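Lunch at Tuhiwai, finally

20th January

I have been meaning to go to Tuhiwai since it opened and yesterday I got my table! It's on the corner where Brultar used to be (I still miss their onion soup), and they've knocked the old bar out completely, so there is far more light than before.

We started with the smoked mackerel on toast, which came with pickled rhubarb — sharp, pink and gone in four bites. Then the lamb shoulder, 800 grams of it on the bone, meant for two. We managed three helpings between us and took the rest home in a box.

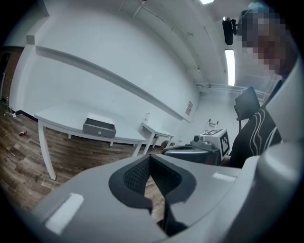
The sides deserve as much attention as the lamb. I could eat the charred cabbage every day of the week, and the potatoes had been cooked in so much butter that they slid off the spoon. The only thing I wouldn't order again was the beetroot salad, a bit sweet for me.

Pudding was a burnt honey tart and it was glorious. Get your own, don't share!

The bill came to £60 a head with a glass of wine each. Bookings for February are open now, and the 436 bus stops right outside. I'm going back for the crab.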